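Search the community
Search questions, tags, people

Rule for arm position when a mobile robot goes through a narrow passage?

Mahlet Jemal

Hello everybody. I am writing the operating rules for our mobile robot with two arms, and I would like to ask how other people have solved one point.

Our team tests all driving in simulation before the real machine is allowed to move. We have now 34 rules in the document, and rule 19 makes the most discussion. It says: "Before entering a passage, the robot shall bring both arms inside the width of the base." My colleague Elias Farah thinks this is too strict. He says that if the planner knows the arm positions, it can calculate the free space by itself, and folding the arms every time costs us a lot of minutes in a long run.

The narrowest passage in our test building is 747 mm between the walls. I attach a view from the robot at the entrance of one of the passages, so that you can see which kind of situation I mean. The arms are up and the grippers point upward.
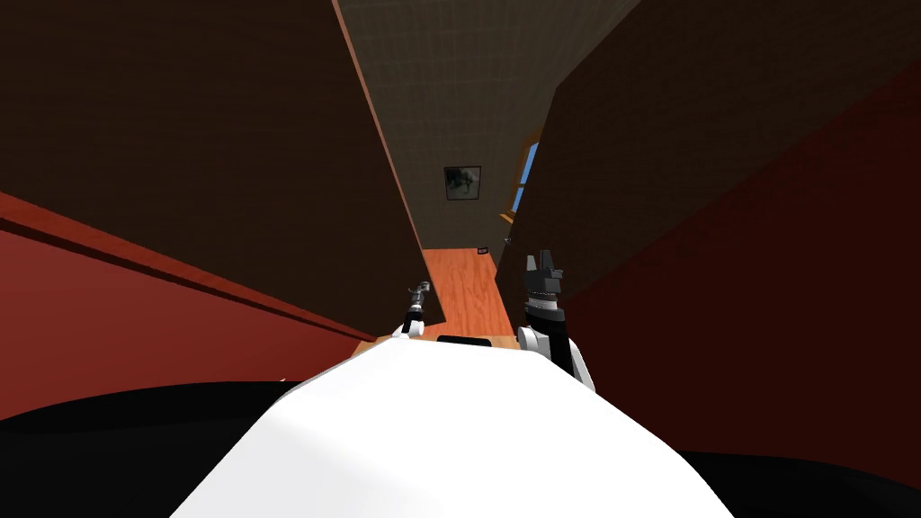 Macapagal test building, April

Both side walls in this model are simple, a brown panel with red wall below it, and the floor is free enough for the planner to find a path to the back wall. The planner is satisfied with it. But I am not sure that "the planner is satisfied" is a good enough sentence for a rule document. My three doubts are these:

Should the rule speak about the width of the base, or about the width of the whole robot in its present pose?
Is it acceptable to enter with the arms raised, if they are not wider than the body?
Who may give an exception, and must it be written down?

Thank you for your patience with my English.

Share (4) Comment (2)

Kelly Catterall

We had the same argument at Domel. I would write the rule about the whole robot in its present pose, including whatever it carries. A rule about the base sounds simple, but then one day the robot holds a tray and everybody reads the rule in a different way.

What we have now is this, more or less:

1. The robot stops before the entrance.
2. It measures the pose of both arms again. It does not use the value from the last task.
3. It compares the full width plus a margin on each side with the narrowest point of the passage, not only with the entrance.
4. If the margin is not there, it folds the arms. If it is still not there, it asks for a person.

Raised arms are allowed with us, but only below a height limit, and the speed is lower. Please think also about turning. A gripper which is inside the width when you drive straight can swing outside when the base rotates. For this reason we forbid to rotate in place inside a passage, except when the arms are folded. I would also put a picture frame or a window edge on the list of things the model must contain. These are thin objects, and in our first models the wall was perfectly flat, so the simulation was more optimistic than the real corridor – we found the difference with an elbow.

For exceptions: yes, written down, with the name of the person and the end time. An exception without an end time becomes the rule.

Share (7) Comment (3)

Comment by Mahlet Jemal: Thank you, point 2 is missing in our document completely. I will add it. Do you use the same margin in simulation and on the real robot?

Comment by Kelly Catterall: The same. If they are different, the test does not tell you much.

Comment by Elias Farah: I can live with the present pose version. I still want the folding to be faster.

Kristine Dagdag

just fold the arms always, it is simpler. we do it and no problems

Share (0) Comment (1)

Comment by Consolacion Mercado: It depends on the robot. With ours the folded arm covers one of the front sensors, so "always" would be a bad rule for us. Check this first.

Related
Safe speed near doors and corners
How to write an exception form that people will use
Pilter gripper does not report its closed width
Carrying long objects through a corridor
Esard planner ignores thin objects on walls
Who signs the rules when two teams share one robot?

468 views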